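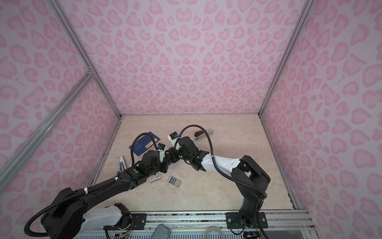
The claim we were given for Fernell was that two arms running under it can't touch each other unless you tell them to. I have worked with enough safety layers to want that sentence taken apart before anyone signs under it, and on run 172 it came apart without much help from me. Handing things from one arm to the other is the whole job at this cell, so the grippers spend a lot of the day almost tip to tip over the marbled floor, with the blue booklet and the stapler lying close by, and a guard that is going to be wrong will be wrong right there. It was. The two grippers met, neither arm stopped, and the log says everything was fine.

This page belongs to the Plerkmont bench notes. It's short on pictures and long on complaints. If you came for the write-up of the gripper pads, that's on its own page and has nothing to do with this.

## What happened on run 172

The task was a plain pick and pass. Left arm picks up, right arm takes over, right arm puts down. The pickup was clean. On the approach for the pass, the right arm kept coming after it should have slowed, and finger hit finger with a click you could hear over the fans. Both arms pushed for a moment. Then the left wrist gave way a little, the item dropped, and the program carried on to the put-down with nothing in the gripper.

I pressed the stop. Fernell did not.

Damage: a scuffed fingertip and a wrist that needed its zero set again. Small stuff. These arms are light and they were moving slowly, and I'd like people to quit using that as proof that the guard works. Slow and light is a fine reason for nobody getting hurt. It says nothing at all about the guard.

## What the log says

The log has the closest distance between the arms on that run as 80 mm, which happens to be the limit we had set. Exactly the limit, on a run where metal touched metal. I read that line several times.

Stademano, who set up the cell, first told us it was a rounding matter. Then it was a timing matter: the distance check was running 275 ms behind the arms under load, and the number we saw was an old one. That could be true. It would explain the late reaction. It doesn't explain why there was no reaction later on either, when the arms had been in contact far longer than that and any fresh reading should have tripped it.

My own guess is duller. I think the guard measures from wrist to wrist and either leaves out the fingers or uses a stock set of fingers shorter than ours. Put a pair of grippers nose to nose and you can have a healthy gap between the wrists and none where it counts. I asked for the model file to check. I was sent a brochure.
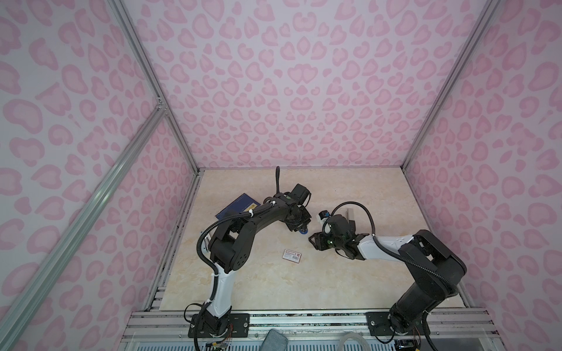
The brochure has 3,000 handovers in it, all without contact, and I believe the number. I don't believe it tells us much. It doesn't say which grippers were fitted, how close the arms got, or whether contact was caught by a sensor or by the same guard that was being tested. If it was the guard, then run 172 would have gone down as another clean pass, and I have no way of knowing how many like it are in the pile.

## Explanations I was offered, and what I think of them

**The walls.** Somebody always blames the pink leopard print. The wrist cameras do look at it all day, and I'll grant it's a loud pattern. But the guard is supposed to work from joint angles. If it needs a calm background to know where its own elbows are, I'd like that in writing.

**Cable drag.** The conduit on each arm runs in a big loop, and a snagged loop can pull a joint off its target. We looked for rub marks and found none. We also moved both arms through the same path by hand with the power off and nothing caught.

**Clutter on the floor.** There are always things lying on the surface, since things lying on the surface are what the task is for. The fingers met above all of it.

**Operator error.** The program was the one Stademano left with us. Nobody had edited it.

## What we did next

We ran the Szczepańska check, the old one with a soft foam block between the fingers and the speed turned right down. You bring the arms together on purpose and write down the gap at which the guard cuts in. With the stock settings it never cut in, and the foam was squashed flat. With the limit raised it did, though at a different gap depending on how the wrists were turned. I'd expect that if the fingers are missing from the model. It fits other ideas too, and I'm not going to call it settled.

For now:

- The guard counts as absent. Hands stay out of the enclosure while the motors are live, green lights or no green lights.
- Passes run at low speed with a person on the stop button.
- The log's closest-distance figure doesn't go into any report.
- The pad swap waits until the wrist has been checked again.

Stademano has promised an update. I've asked for three things to come with it: the shape the guard uses for the gripper, the age of each reading in the log next to the reading, and a contact alarm that doesn't depend on the distance figure. So far I have a yes to the second one.

*Bench notes, Plerkmont. Last changed 2020-06-30. The foam block results get their own page when the wrist is back in order, probably in September.*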